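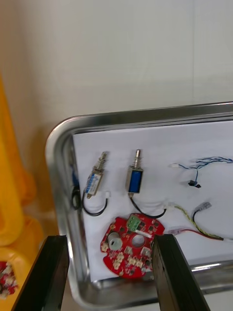
Solenoids, connectors and a circuit board on a paper-lined tray, seen from the wrist camera during a parts handling session.

Boltberg Extends Recording of Parts Handling Examples

Boltberg has extended its program of recorded handling examples to small electrical parts, the company announced in March. The recordings will be used to train a learning system that is intended to pick, sort and place components of mixed shape on a repair bench.

The collection, known internally as Surkska, now holds 3,713 accepted examples. Each one consists of a single task performed by a gripper under the control of a trained operator, together with the video from a camera at the wrist and the record of the arm's movements. Tasks range from lifting a solenoid by its body to turning a circuit board without disturbing the wires beside it.

"Parts with leads attached have been the weak point of our earlier sets," said Ermelinda Lobo, who directs the program. "A lead can catch on its neighbor, and the operator has to respond to that. We want those responses in the data."

Seven operators are assigned to the work. Under the current procedure, the parts are rearranged by hand after every 10 examples so that the system does not learn one fixed layout. Attempts in which a part is dropped are kept and labeled separately. Attila Bodnár, who supervises the operators, said that dropped parts had been discarded from the record until last year and that the change was made at the request of the training group.

Review of the recordings is carried out by a separate team under Hadi Issa. A set of 500 examples has been withheld from training and will be used only to measure the performance of the finished system.

The next phase will add stripped wire ends and parts supplied in bags. Boltberg has not set a date for trials on a working repair line. Inquiries about the program may be directed to Etelka Bodnár in the company's communications office.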